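FOR IMMEDIATE RELEASE

Prundeo Opens Its Leather Repair Desk in Arnberg, With Home Visits Starting in July

ARNBERG – I'm Lucía Vallejo, I run Prundeo, and I have been wanting to write this announcement for a very long time. We are opening a leather furniture repair desk at our shop on Semaan Street, and starting in July we'll come out to your house too (yes, with the van, and yes, we'll take our shoes off if you ask).

If you've been in before, you know us as the place that reupholsters dining chairs and fixes wobbly ottomans. Leather was always the thing we turned away. People would call about a split seam or a scratch from the cat, and I'd have to give them the number of a workshop two counties over with a waiting list that made everybody sigh. Then I'd hear later that the couch had gone to the curb. I hated that! A couch is a big thing to throw out over a seam.

So last winter I sent Nicanor Medina off to learn leather work properly, and he came back with stained fingers and very strong opinions about glue. He is now in charge of the desk. Maximiliano Nieto, our cushion man, has moved his bench over to be next to him, which means the radio argument has moved too.

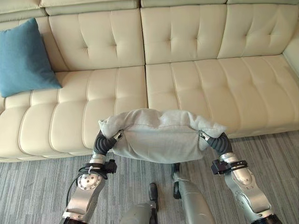

Button-tufted back cushions on a cream leather sectional.

What we'll fix

Seams that have opened up, buttons that have popped off, cushions that have gone flat in the spot where you always sit, scratches, small tears, faded armrests, and the sticky patch at head height that comes from years of hair products. We can restuff a cushion without replacing the cover, and most of the time that's what I'd tell you to do. New filling in an old cover feels wonderful, and you keep the color you picked.

We'll also look at bonded leather, but I want to be straight with you about it. When bonded leather starts to peel, there isn't much under there to save. Nicanor can slow it down on a small area. If the whole seat is flaking, he'll say so and won't charge you for saying it.

What we don't do: motors and reclining mechanisms, anything with an electrical cord, car seats, saddles. Someone has already asked about a saddle. It was a lovely saddle. Still no.

How a visit works

You call or stop in and tell us what's wrong. We book you a look-over, which takes 30 minutes and is free inside the Arnberg town limits. Nicanor checks the leather, cleans a little patch underneath or behind to see what finish it has, and writes you a price on paper before he leaves. You don't have to decide while he's standing there. Put it on the fridge, think it over, and the price stays good through the end of the season.

Small jobs we do right in your living room. Bigger ones come back to the shop, and for those we have a loaner couch program, which I'm a bit too proud of. We keep a few couches in the back, clean and perfectly comfortable, and you get one for as long as yours is with us. They don't match each other and they won't match your rug.

Please move the breakables before we get there, and if you've got a dog that needs to supervise, that's fine by us.
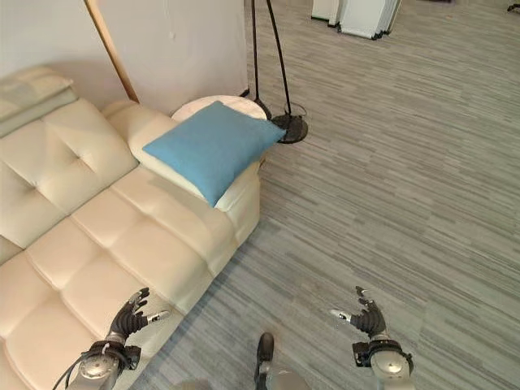 Light-blue throw pillow resting on a bolster, cream leather sofa.

Looking after it yourself

Half of the repairs we see could have waited years with a little care, so I asked Nicanor for the advice he gives everybody, and he went on for a whole lunch. The short version: dust it with a soft dry cloth, wipe up spills by blotting and not rubbing, and keep it out of direct sun if the room lets you. Swap the seat cushions around if they come off. Vacuum down in the seams with the brush end, since crumbs are gritty and wear at the stitching every time you sit down.

Skip the baby wipes. Skip the olive oil too, please, whatever your cousin read somewhere. Pale leather picks up dye from new jeans, so wash those jeans a couple of times before movie night, and try a cleaner on a hidden spot first. We're going to carry a cleaner and a conditioner at the counter, mixed for us by Pekar, a small family outfit up the valley, and you can bring your empty bottle back for a refill.

The guarantee

Every seam we restitch is guaranteed through 2037. Maximiliano thought I should write "lifetime" and I said whose lifetime, his or the couch's? A year on the calendar is easier for everybody. If a seam we sewed opens before then, call us and we'll sew it again for nothing, even if you've sold the couch to your neighbor. The paper goes with the furniture, so tuck it under a cushion.

The guarantee doesn't cover claws, scissors or moving day. I wish it could.

A word about money

A repair isn't always the cheapest thing you can do. If you bought something on clearance and the frame is cracked, I'll tell you to let it go, and I'll help you find a charity that takes usable cushions. But a solid frame with a worn cover is worth spending on, and I think a lot of folks in Arnberg own better furniture than they realize. We priced the work so a seam or a button costs less than a family dinner out. Restuffing is more – it depends on the filling and the size – and Nicanor will go over the choices with you.

We'll take payment in two parts on the big jobs, half when it goes in the van and half when it comes home.

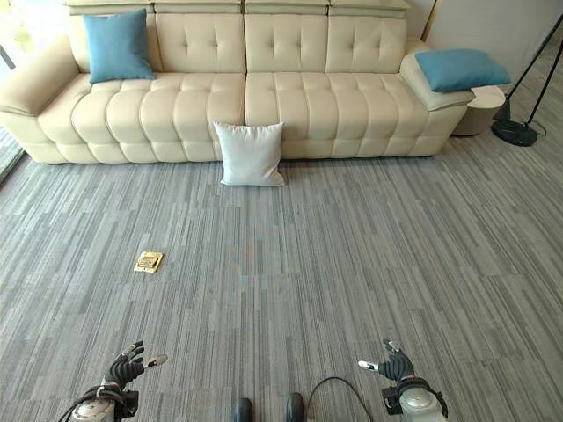 Anoma Siriwardena, one of our first customers during the trial run, told me she had already been shopping for a replacement when she called us, and that what she wanted mentioned was the cleanup: she said we left less thread on her floor than she does after hemming a pair of pants. She did think the free look-over should reach farther than the town limits, and she'd like us to answer the phone a bit later in the evening.

Fair enough on both. We're working on the phone. For now, if you live outside town, there's a small mileage charge that comes off your bill if you go ahead with the repair.

Come by and see it

We'll have the doors open all through the first week of July, with Nicanor doing seam repairs at the front bench so you can watch. Bring a photo of your problem on your phone, or bring the cushion itself if it fits in the car. Olga Iglesias is baking, and I've seen the list, so come hungry (napkins required near the leather).

Press and general questions: ask for Olga Iglesias at the Prundeo shop, Semaan Street, Arnberg. Bookings for July home visits are open now at the counter or by phone.

###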